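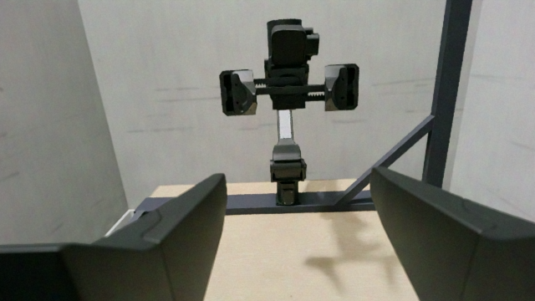
Batstead, Sep 6, 2023

I have been asked to put a number on a pair of robot arms, and I don't want to. The number I was given to start from came from Flivik, who sell the arms, and I trust it about as much as I trust the fuel figures in a car advert. Still, Andivell wants a line in next year's equipment budget, and a line needs something written in it.

So before any money moves we have been running the whole bench in simulation. Two black arms, a square table with a dark frame round it, a handful of small grey and white parts. I was against paying for the time this took, and I have come round to it a little. It is a lot cheaper to find out on a screen that two arms fixed on one table get in each other's way.

My complaint is with what people then do with the results. Hạnh Kim showed a short clip of it upstairs in August and by lunchtime I'd had two messages asking when the arms were coming. A simulated table has no swarf on it. The cables don't snag and the parts don't turn up from the plater with a burr on one side. Give me an arm that copes with our real parts, on a day when the delivery door has been open since breakfast, and I will sign whatever you like.

Anyway, the quote. The arms themselves are the big line and I'm not going to print it, as we're still haggling. It's the small lines I want to moan about. Spare fingers for the grippers: 709 pounds. I asked Aksel Eyvindsson, our contact at Flivik, how long a set lasts and he said it depends on use. Well, yes. So do shoes. I asked what a heavy user gets through in a year and he said he would come back to me, and I'm still waiting. If it is one set a year I can live with it. If it's one a quarter then somebody ought to have said so on page one, in large type.

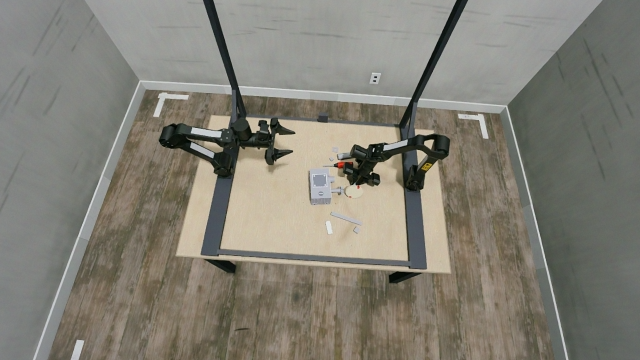

The frame is another one. Flivik want 1,383 pounds for it, posts and all, delivered flat. Trinh Phí thinks our own fabrication people could knock one up for less, and I believe her, but she is costing the metal and leaving out the hours, which is how we ended up with the famous trolley. I've put the Flivik price in the budget for now and pencilled hers beside it with a question mark.

What neither price covers is the floor. Our unit slopes. You don't notice until you put down something round. The person who installs this will want it level and will want to charge us for making it level, and I've had that conversation before with the press. I have added a day of labour that no one asked me to add.

Then there is the matter of hands. The pitch says that two arms can do what a person does at a bench, one holding while the other fits. I've watched a fair bit of the simulated version now and I would say the fitting is the expensive part. Picking something up is fine. Getting a peg into a hole with a tight clearance, at the right angle, when the part was set down a bit crooked, is where you spend your money on programming, and the programming is quoted by the day with no upper limit. I asked for an upper limit. I was offered a discount on the training course instead. 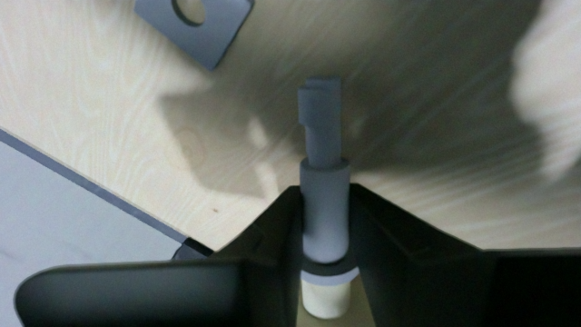

Thảo La runs the bench that would be replaced (her word; mine was "helped") and I asked her to keep a note of where her time goes for a couple of weeks. She wasn't thrilled, but she did it, in pencil, on the back of old job sheets. Hardly any of it was the fitting! Most was sorting parts, looking for parts, and waiting for someone to tell her which version of the drawing to use. I can't see a robot doing anything about the third of those. A decent set of labelled bins would deal with a good part of the other two, and I can get those from the catalogue for less than the spare fingers.

I said this at the planning meeting and it went down badly. I was told I was thinking small. Perhaps I am. I do remember the last time we thought big, when we bought the labelling machine on a forecast of 4,000 units a month and never got near it. It's still in the corner with a dust sheet over it, and we finished paying for it only last year.

In fairness to the other side, Dương, the firm we sometimes share orders with, put in a pair of arms and they seem content. I rang them. They had allowed 6 weeks to get going and took a good deal longer, and in their view it was worth it in the end. They also run the same job all year, though, and we change over whenever a customer sneezes. I would want to see their figures with our changeovers dropped in before I took any comfort from that.

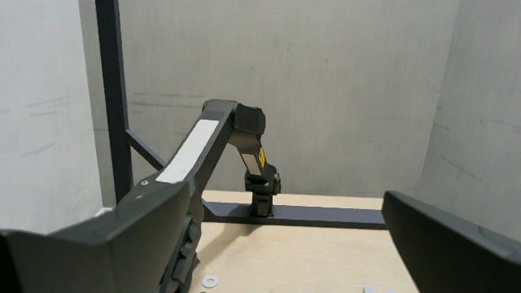

Where I've got to is a budget in two halves. The first pays for more simulation, this time with our own part drawings loaded and the bad ones put in on purpose, plus one day with a real arm at Flivik's place, using a box of parts that I will choose and carry in myself. I want the day in writing and I want to bring Thảo La. The second half is the arms, the frame, the fingers, the levelling and a lump for programming, and it stays locked until the first half has been written up.

Aksel tells me the price is only good until the end of the quarter. They always are. If it has gone up by the time we're ready then I'll put the new price in and argue about that one.

I've also ordered the bins. They came out of the consumables line, so I didn't have to ask.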